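4. Opening a Public Petition in Moltitz

In this section we set up a petition which residents can sign on paper and online. You need the organizer role. If you see only the Promo tab after logging in, ask your administrator to change your role first.

4.1 Write the petition

1. Open Petitions and press New.
2. Type the title. It can have up to 555 characters, but a short title is easier to read aloud at a meeting.
3. Choose the office that will receive the petition, for example the city council or the county board.
4. In the field Goal, enter the number of signatures your local rules ask for. The default is 1000.
5. Press Save draft.

Note: After the first signature the title is locked. Please check the spelling before you publish.

4.2 Print the paper sheets

1. Open the draft and choose Print sheets.
2. Set the lines per sheet. The Lapiņa layout has eight lines and leaves enough room for a full street address.
3. Write the name of the person who collects the signatures at the bottom of each sheet.

Caution: Do not copy a sheet that is already signed. Many clerks reject the whole sheet.

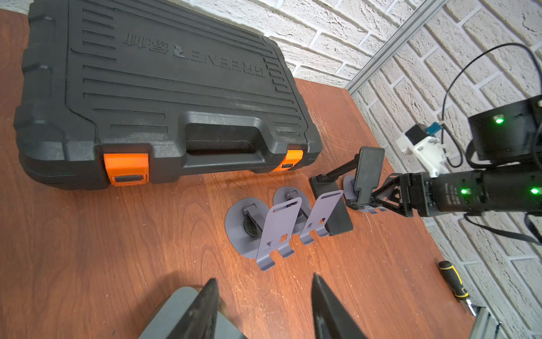

4.3 Enter the paper signatures

1. Choose Add from paper and type the sheet number.
2. Enter each line as it is written, also when the address looks wrong. Mark such lines with Check later.
3. When the sheet is finished, press Close sheet.

Note: Donations are not handled here. They go through Fetinance, see section 6.

Section revised 2023-03-26, Kadri Lukoševičius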